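Speaker notes: Two grippers, one towel, and what I would not conclude
Slot is before lunch. Keep it moving.

Opening (no slide)

Say good morning, say what I do: I test end effectors for a group that has to live with whatever gets bought. I have no stake in either product. I do have a stake in not spending another February taking something off an arm that should never have been bolted on.

Ask the room: who has bought a gripper on the strength of a video? Wait for hands. Put mine up too.

Slide 1: The claim

Read it off the slide, slowly. The Skundale sheet says "reliable handling of soft goods." Ask what reliable means. Ask which goods. A folded bath towel on a flat table and a damp dishcloth at the bottom of a bin are both soft goods, and I would expect very different numbers from them.

The Dabbas sheet is more careful and also less useful. It gives stroke, closing force, weight and cable length. Fine. Cloth is mentioned once, in a list of applications that also includes eggs.

Slide 2: What we set out to compare

Same arm, same controller, same table, same cloths. Two parallel-finger grippers, Skundale and Dabbas. The control software was Zumitz for both. I want to be plain that Zumitz came with a ready-made profile for the Skundale and we had to write the one for the Dabbas ourselves. Someone will say this tilts the result. They are right, and I can't tell them by how much.

The task is dull on purpose. Reach into a bin, take one cloth, lift it clear, hold it, put it down on the table. Count it as a success if exactly one cloth comes up and stays up for 3 seconds.

Pause here. That last number is mine. I picked it because it was short enough to get through the runs. A longer hold would probably have given a different picture, and I have not tested that.

Slide 3: Headline numbers

700 attempts in total, split evenly. The Dabbas was ahead. Success was some 80 percent, against 60 percent for the Skundale.

Do NOT let this slide sit. Go straight to the next one. Last time I gave this talk at Brarkwood, people photographed this slide and stopped listening.

Slide 4: Why I don't trust slide 3

Points to make, in whatever order they come:

The operator got better. The Skundale runs were mostly done first. By the time the Dabbas went on, everybody in the lab knew where to aim. We should have alternated and we didn't, as swapping takes a good part of a morning and we were lazy about it.

The cloths changed. Microfiber that has been pinched a few hundred times is a different cloth. It goes limp at the edges and starts to hold a crease. I have no measurement for this, only the feel of it in my hand, so treat it as an opinion.

The grasp points were chosen by a person. If you pick a nice fat fold, nearly anything will lift it. Pick a flat single layer and nearly nothing will. Whatever we measured is partly the gripper and partly our taste in folds.

The success rule ignores how the cloth is held. This is the one I want to spend time on.

Slide 5: What a good grasp looks like from the arm's own camera

Change of tone, slow down. Talk about hanging.

A towel lifted by a bunch near one end gives you a long narrow column. The weight is under the grip, the cloth twists a bit, and from the camera you have lost nearly all the information you would need to fold it. You don't know where the corners are. Under our rule that can still count as a full success. For someone who only wants to move cloths from one bin to another, it may well be one. For someone who wants to fold, it is the start of a new problem.

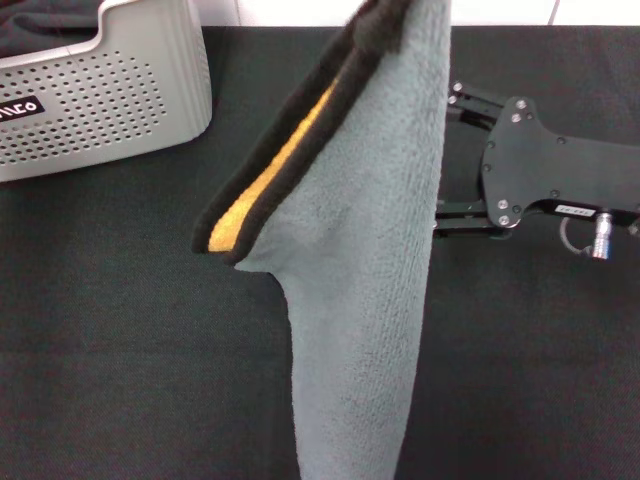

The next thing to raise is occlusion. With soft goods the object gets between the camera and the fingers, and then the vision system is guessing. We scored contact from motor current and from a person looking on from the side. We did not score it from the camera, and I would be suspicious of anybody who says they did and got clean labels.

Mention edges. A bound edge is stiffer than the pile next to it, and on a towel with a contrasting border it's also the easiest thing for software to find. So the software heads for it. Is that skill, or is it a lucky towel? Plain cloths with no border are on my list. I have been saying so for a while.

Mention cables. Every sheet shows the gripper without one. Cloth and a loop of cable in the same space will meet sooner or later. We stopped several runs to check clearance and those stops are not in the numbers either.

Slide 6: What I would say if pressed

If you have to buy one this quarter and your goods are towels, I would lean Dabbas, weakly. I would lean that way for the screw pattern and the spare fingers as much as for anything on slide 3. If you already own the Skundale, I see nothing here that would make me replace it. Better grasp selection would probably buy you more than new hardware. I say probably. We have not shown it.

If someone asks about suction: we did not try it on cloth this fine and I won't guess.

If someone asks about price: send them to the vendors. Both quotes I had were out of date by the time I finished the plots.

Slide 7: Next round

Alternate the grippers. Fresh cloths on a schedule. Grasp points drawn at random before anyone looks in the bin. Two scores per lift, one for holding and one for whether the next step is possible from there. Someone other than me to do the scoring.

Leave this up during questions. If there are no questions, go back to slide 4 and ask which of those problems they have in their own tests.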